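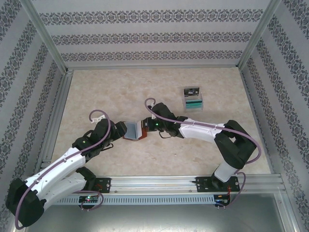
Siltano bench cell, cable dressing
Posted by pradberg_bench, September 2024

Our two-arm cell keeps wearing through cable jackets at the elbow, and I want to re-dress both sides before it goes back on long runs. The purple cable follows the links, hooks up over the white bracket at each wrist and bends around the outside of the elbow. The right arm lost comms 2 times at 47 cycles into a 100-cycle run. I've ordered 750 mm replacements. Is that long enough?

Modus replied:
Too short, I reckon. Fold the arm right up, measure around the outside of the elbow, then add slack. I'd also check the plug at the controller board before blaming the jacket.

pradberg_bench replied:
Plugs were reseated in November. Zip ties are on the upper links only, with a high loop left above each gripper.

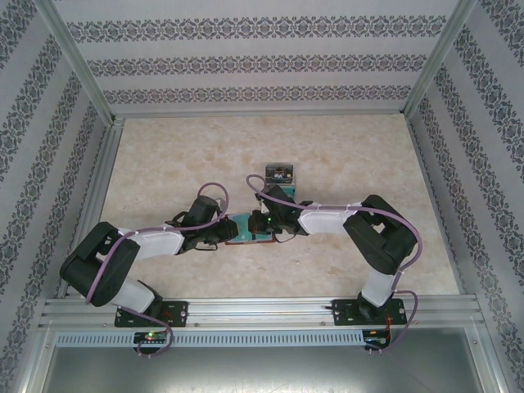

Manole replied:
I don't agree with Modus on more slack. Extra length at the elbow just rubs — put a tie on the lower link and the loop stays put.

Modus replied:
Tie it there and you've moved the strain to the board end. Mine failed that way.

pradberg_bench replied:
I'll tie the right arm, leave the left as is and run both to 100.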